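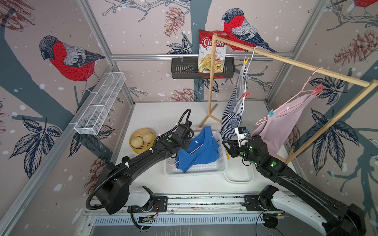

Notebooks > Wiler cell > Laundry task

May – posted by the Wiler bench

3 min read

Long morning with the drying rack, and I want to get this down before lunch while I still remember which error was which. The left arm protective-stopped again while carrying a hanger, 8 times out of 40 attempts, always with code 293 from the Hamann controller. The manual calls that one "joint torque deviation," so my first thought was a heavy garment, and I spent far too long weighing T-shirts on the kitchen scale like a fool.

The weight is fine. I went back through the Gresus logs and lined the stops up against joint angles, and every one of them comes when the wrist rolls past the same spot with the elbow high. My best guess is the cable conduit: it pulls tight there, tugs on the wrist, and the controller reads the tug as a collision. I moved the wrist by hand with the power off and felt it get stiff in the same place, which cheered me up no end.

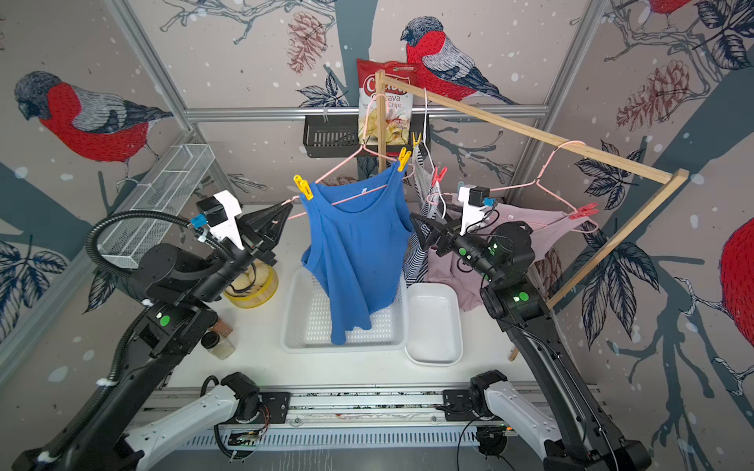

Both arms at the rack, blue top on the pink hanger over the basket.

What bothers me more is the recovery. After a stop the gripper is supposed to stay closed, but on 3 of the stops it opened as soon as I cleared the fault, and the hanger dropped. A hanger is no great loss, but I had my hand in the cell for one of them – my own fault, and please don't copy me. Hands out until the reset has finished and the arm is parked, even if the shirt is right there and it would only take a second.

Still to do: give the conduit more slack and rerun the same 40, then ask Nusside if the gripper can hold its state through a reset. Right arm has no stops logged so far. Left arm stays at reduced speed until then.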